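Path-following rover loses the path under trees
Home Builds > Wheeled and tracked
Posted by Sawsan Geagea, May 17, 2018

Hello everyone, and apologies in advance for the length of this! I've been building a little four-wheeled rover in our shared workshop (the chassis is a mobility scooter cut down to knee height, and I'm very fond of it). It follows a pavement using one forward-facing camera. The program sorts the picture into "path" and "not path" by brightness, finds the middle of the pale bit and steers for it. In the open it trundles along beautifully. The trouble starts when there's shade ahead, and then it slows, dithers and turns off towards the grass, usually to the left.

I've also got two ultrasonic sensors on the front corners, but they're only there to stop it bumping into people's ankles. Steering is a plain potentiometer on the front axle, reading 0 to 1023, and I've checked that it isn't sticking.
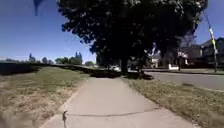 My first thought was that the motor controller was browning out, so I swapped the battery and then spent a whole evening resoldering connectors, which did no harm but cured nothing. Now I suspect the camera side. The pale concrete is easy for it close up, but it goes into that pool of shade beside the big tree and the program sees the path simply come to an end. The dry grass on either side is nearly as bright as the slab too, which can't be helping. Should I buy a better camera, or is there something kinder to my purse?

Oluf Mogensen
Don't buy a camera yet, Sawsan! Your connectors are probably lovely now, but I agree it's the threshold. You have one brightness cut-off for the whole picture, and a shaded slab is darker than sunny grass, so it can never be right for both. I had the very same bother with Tutska, my old garden cart.

Try working in colour instead. Convert to HSV and look mostly at saturation, as concrete is greyish in sun or shade and straw-coloured grass is not. Then split the picture into strips from bottom to top and let each one choose its own cut-off. If a strip finds nothing sensible, carry on with the heading from the strip nearer the wheels for 2 seconds, then stop. Please do make it stop, especially with a road so close by. And lock the exposure if your camera lets you, or it will be forever adjusting as you roll into the dark.

Esben Kárason
just use gps

Grímur Hjaltested
I'd be wary of GPS for this, Esben, mine wanders by more than the width of a pavement under leaves. What Oluf says is sound. I would add a cheap gyro, so the rover has something to hold its heading by while the camera is confused. Mount it well away from the motors, and let it sit still for a moment at switch-on so it can settle. Mine is held down with sticky foam and has been since June last year.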